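My sister-in-law Peninah Rweyemamu asked me in December when she can stop picking up after three children and let a machine do it. She thinks I know because I read about robots every evening with my tea. I told her I would write it down properly, and so this post is for her, and for anyone else who has a living room floor like hers.

Let me begin with a small chore. Putting earbuds back in their case is something I do with one hand while I am looking for my keys. For two robot arms on a table it is a serious job.

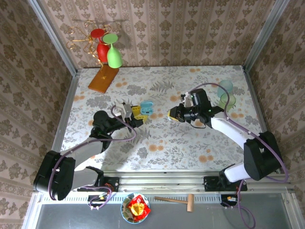
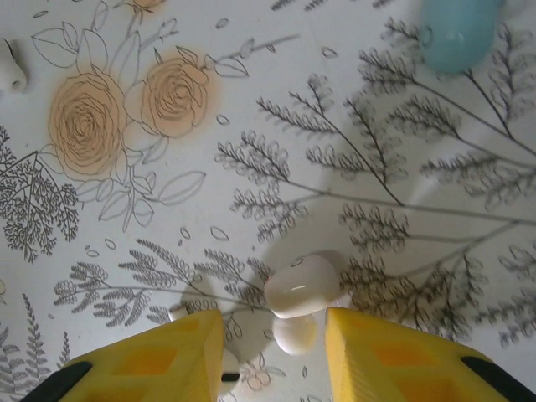
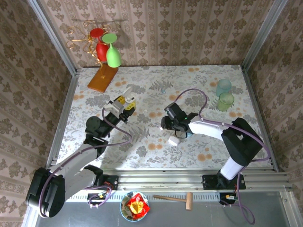
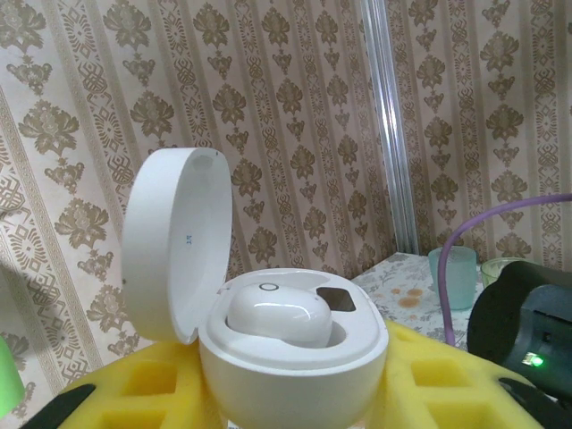
Can I buy a robot today that tidies a room by itself?

You can buy one that cleans a floor, and for a few jobs in a fixed place you can buy an arm, but a machine that walks into any room and puts every thing where it belongs is not something I would spend my money on this year.

I want to explain why I think so, because Peninah will not accept a short answer.

The floor cleaner has an easy life. It must go everywhere and touch nothing. If it meets a sock, it goes around the sock, or it eats the sock and stops. Tidying is the opposite work. The machine must decide what the sock is, take it without taking the carpet, and know that it goes in the basket upstairs and not in the toy box.

Small things are the hardest, in my opinion. An earbud is smooth and has almost no flat side. It must go into its place the right way around, and the left one doesn't fit where the right one goes. When I do this I feel with my fingertip that it is turned wrong, and I correct it before I have even thought about it. A gripper with two fingers has to press enough to hold and not so much that the thing jumps away. I have dropped mine under the bus seat more than once, so I am not laughing at any robot.

My friend Josphat Mfinanga works at Plustix, where they mold lids for food boxes. They have had an arm there for over 10 years. It takes a lid, turns it, puts it on a stack, and it does this all night without a complaint. But Josphat told me that when they changed the supplier of the trays, and the new tray was a little higher on one side, they lost a whole shift to setting it up again. The arm was not stupid. It was only told about one kind of tray. In Peninah's house the tray is different every day, and sometimes there is a child sitting in it.

The newer way of teaching interests me more. People show the machine the same chore many times, with the objects moved a little each time, and it learns from these examples. I read a report by a small company called Josodora, and they wrote that they used 331 demonstrations for folding one type of towel. After this it folded 17 towels out of 40 without help. When I read this aloud at dinner everybody was disappointed except me. I remember when I could not find any report where a soft towel was folded at all!

What I would like to see next is not a faster arm. I would like to see the same chore in a second house, with bad light and a different table, and with nobody arranging the things first. If the number stays the same there, I will be the first one to call Peninah, even if it is late at night.

For now I recommend her a big basket with a lid. She already has two, and she says the children use them as boats.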